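Lists > gripper-users > Archive > 2025 > November

Prev by date Next by date Prev by thread Next by thread Index

Subject: Re: [gripper-users] Left jaw closing late on handheld units, and one that closed by itself
From: Awuor Makori
To: gripper-users
Date: Nov 17, 2025
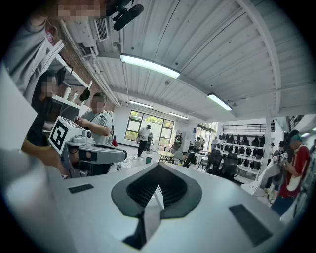 Thanks to everyone who wrote back over the weekend. I have gone through Derek's message line by line because he asked for details and I only had half of them on Friday. The short version is that there are two faults. One is a nuisance and costs us data. The other one pinched a person and I want every site to read that part even if you skip the rest.

Derek Greenwood wrote:

> Awuor,
>
> We saw something like your late jaw at Irndale in the spring and
> blamed the batteries. I am less sure of that now. Before I send
> anyone back to the bench, can you tell us a few things?
>
> 1. Is the delay there from power-on, or does it come on with use?

It comes on with use. A unit that has been sitting overnight is fine. Josphat ran one on the bench with a logger attached and the left jaw followed the trigger properly for the first stretch, then began to lag. The lag grew to 200 milliseconds and stayed there. It went away after the unit had been switched off over lunch. He repeated this on a second unit with the same result. We have not tried it on every unit in the building, so I can't say how many are affected.

On the recordings it looks like the operator hesitates just before the grasp. If you weren't looking for it you would think you had a cautious operator. Golnar found it because she plots trigger position against jaw opening as a matter of habit, and the two curves slid apart partway through the session.

> 2. Does the marker tracking agree with the encoder, or is it only
> the encoder that is late?

They agree. That was the first thing we checked, because if the encoder alone were late we could have shifted the timestamps and gone home. The camera sees the jaw move late and the encoder says the jaw moved late. The jaw is late.

> 3. Which firmware, and are these the units with the Nudus driver
> board or the older one?

All ours have the Nudus board. The firmware is whatever came on them in the last shipment and I don't have the build string in front of me. Josphat will post it. He did put the older firmware on one unit and the lag was still there, slightly shorter. I wouldn't read much into "slightly shorter" from one run.

> 4. Your first message said a unit "closed on its own." Closed how
> far, and was anybody's hand in it? You can't put that in the last
> line of an email and leave it there.

Fair. I wrote that on my phone on the way out of the building. The full account is below.

On Thursday afternoon we had the usual crowd in for practice before the recording block. Kheri was showing a new operator how to change the jaw pad. The trigger was released and the jaw was fully open. The unit was powered, which it should not have been, and I will come back to that. With two of Kheri's fingers between the jaws, the unit closed to the end of its travel and held. She told the new operator to pull the battery. He pulled it, the drive went slack and she got her fingers out. She had a red mark across two fingertips and full feeling in both. She saw the nurse at the Mutiso clinic the same afternoon and was told to go back to work. She is fine and has read this message before I sent it.

I would like people to notice two things about this. The first is that the software stop on the tablet did nothing. It was pressed. The log shows the stop arriving at the unit and the unit acknowledging it, and the motor current doesn't change. The second is that pulling the battery only worked because there was a second person standing there. The latch on the battery door needs two hands, or one hand and a table edge. If you have one hand caught and you are alone at a table, you will have a hard time of it.

> 5. What does the current limit say? Ours is set well under anything
> that would hurt.

So is ours, on paper. The setting in the config is 400 mA. The log from Thursday shows the motor drawing 500 mA and holding there. The limit was being read correctly at startup, because the startup line prints it back. Somewhere after that it was ignored or overwritten. Josphat's guess is that the board resets on a brief voltage dip and comes back with its factory values, and that on reset it also drives the jaw to closed to find its zero. That would account for both the closing and the current. It is a guess. What we can see in the log is a gap of a couple of lines where messages should be, immediately before the jaw moves.

> My own suspicion is the connector where the cable goes through the
> handle. On ours the cable was rubbing on the inside of the shell.
> Worth opening one up before you go chasing firmware.
>
> Derek

We opened three on Saturday. Your suspicion holds for one of them. The sleeve on the cable was worn through on the side facing the shell and the copper was showing. That is the unit that caught Kheri's fingers. The other two had scuffing on the sleeve and nothing worse. One of those two has the late jaw and the other doesn't, so I don't think the cable explains the lag. I think we have a heat problem in the drive and a separate wear problem in the handle, and we happened to find them in the same week.

Golnar disagrees with me on this and thinks a partly worn cable could cause both. She may well post her reasons. I would like to be wrong, as it would mean one fix in place of two.

What we are doing here, starting this morning:

- The unit from Thursday is tagged, battery out, and on the top shelf in the parts cage. Please don't ask me to send it to you. It goes to Prultemitz first.

- The battery comes out before anyone touches the jaws with a hand, for pad changes, cleaning, tape, anything. It comes out and goes on the table where both people can see it. Switching off is not enough. The switch is on the same board that reset.

- No one practices alone in the room.

- Every handle gets opened and the cable looked at. Any sleeve that is worn through to the copper means the unit is out of service. Scuffed sleeves get a wrap of cloth tape for now and go on the list for a new cable.

- Units rest with the battery out between blocks. This is for the lag. We lose time to it and the operators aren't happy, but the recordings from Friday morning, when we tried it, were clean.

- The tablet stop is to be treated as if it weren't there. I have taken it out of the training sheet. I don't want anyone reaching for it first and losing a second.

On the data. Anything we recorded in the last two weeks with a late left jaw is marked in the session sheet with an L. I have not deleted any of it. If you have been pulling our sessions for training, filter on that column before your next run. Where the lag is constant through an episode it might be possible to correct for it, but where it is growing I don't see how. Golnar has a script that flags the episodes and she will share it when it has been run on somebody's data besides ours. If you can offer a batch of sessions for that, write to her directly.

Prultemitz has the logs. I spoke with their support desk on Friday and again this morning. They have not seen the jaw close on reset before, or the person I talked to hasn't. They asked for the unit and for the battery that was in it. They expect to have a replacement cable with a thicker sleeve in December and would not give me a date for firmware. I asked for a written statement on whether the stop command is supposed to cut motor power or only request zero speed. If it only requests zero speed then it is not a stop and should not be drawn as a red button. I'll post what they send.

Questions I would like answered by the other sites:

Has anyone had a jaw move with the trigger released, even a little? Kheri asked our operators this on Friday and two of them said yes, they had felt a twitch and thought nothing of it. Neither had reported it. Please ask your operators out loud, in the room. They won't put it in a form.

Does anyone have a unit with the older board and heavy use on it? I would like to know whether the late jaw shows up there at all.

Derek, do you still have the batteries from the spring, and did you ever measure them? If the dip is coming from the battery side, it would be good to know before we put new cables on everything.

If you find a worn cable, take a photo with the unit number in it before you tape it up. I didn't do this with the first one and had to peel the tape off again.

One correction to my Friday message. I said the fault was on the right jaw. It is the left, looking from the handle toward the tips. We had the unit turned around on the bench and I wrote down what was in front of me.

I'm in the building all week except Wednesday afternoon. Josphat is covering the parts cage and can answer anything about the bench runs.

Awuor

Follow-Ups:
Re: [gripper-users] Left jaw closing late on handheld units, Josphat Kioko
Re: [gripper-users] Left jaw closing late on handheld units, Golnar Mousavi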